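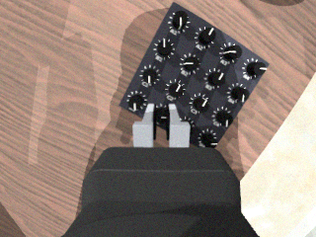

What Is a Town Budget, and Who Decides It?

3 Jun 2022
By Tharushi Bhattacharjee

Print this page | E-mail this page

Every town has to pay for things. Roads need fixing, the library needs books, and the people who drive the snowplows need to be paid. A budget is the plan that says how much money the town expects to get and what it will spend that money on.

In Gasdale, the budget starts in January. That is when the heads of each department write down what they need for the next year. The parks department might ask for new swings. The fire department might ask for hoses. When all the lists are added together, they almost always come to more money than the town has.

Where does the money come from?

Most of it comes from taxes. A tax is money that people and businesses have to pay to the government. In Gasdale the biggest one is property tax, which is paid by people who own houses, stores or land. If your family rents a home, the owner pays the tax, and part of your rent helps cover it.

The town also gets money from the state, and a smaller amount from fees. A fee is what you pay to use one certain thing, such as a dog license or a swimming pass.
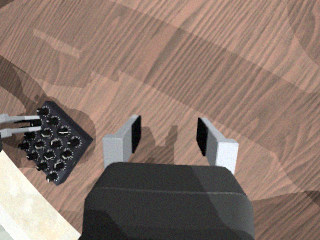
Fingers open over a wooden tabletop.

Who gets to vote on it?

Gasdale has a town council. The grown-ups who live in town elect the members, and each member serves for 3 years. The mayor looks at all the department lists and turns them into one plan. Then the mayor gives that plan to the council.

The council can change it. Members might take money away from one thing and add it to another. They talk about the changes in meetings, and the meetings are open to everyone. You can go even if you are too young to vote.

Before the final vote there has to be a public hearing. This is a meeting where people who live in town can stand up and say what they think. Each speaker gets 2 minutes. Kids can speak too. Last year a fourth grader named Shufen Cui asked for a crosswalk on Cormier Street, near the school. The council put it in the budget.
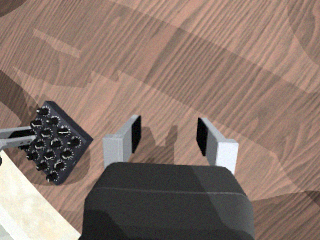
After the hearing, the council votes. If more than half of the members say yes, the budget passes. If it does not pass, the council has to keep working on it until they agree.

Why do people argue about it?

People want different things. A family with small children may want a bigger playground. Someone who drives to work every day may want smoother roads. A store owner may want lower taxes, and lower taxes mean the town has less to spend. None of these people is being silly. They have different lives, so they care about different parts of the plan.

Sometimes the argument is about something small. The town of Bavari, next to ours, once spent most of a meeting on whether to pay for 39 new trash cans. They bought them in the end – but not in green, as some people had wanted.
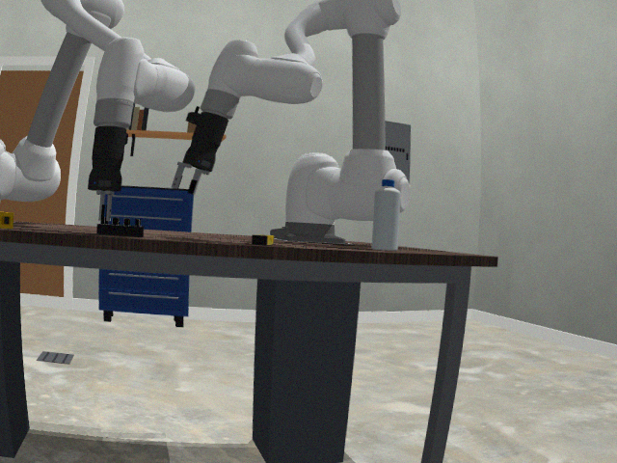
Can the plan change later?

Yes. A storm might knock down trees, or a water pipe might break. The town keeps some money saved for surprises like these. It is called a reserve. If the reserve is not enough, the council can vote to move money from another part of the budget.

Words to know

Budget – a plan for getting and spending money
Council – a group of people elected to make decisions for a town
Hearing – a meeting where the public can speak
Reserve – money saved for later

Try it at home

Pretend you have $500 to spend on your school. Write down what you would buy and what each thing would cost. Ask someone else to do the same. Then try to make one list you both agree on.

This site uses cookies to remember your settings. Accept | Learn more

Comments

mrs_k_room12: We did the $500 activity in class. It took the whole period and the two back tables never did agree.

Grurner Dad: Do renters get to speak at the hearing too? My daughter asked and I wasn't sure.

Tharushi Bhattacharjee: Yes, anyone who lives in town can speak. You don't have to own a house.

leo: i want a pool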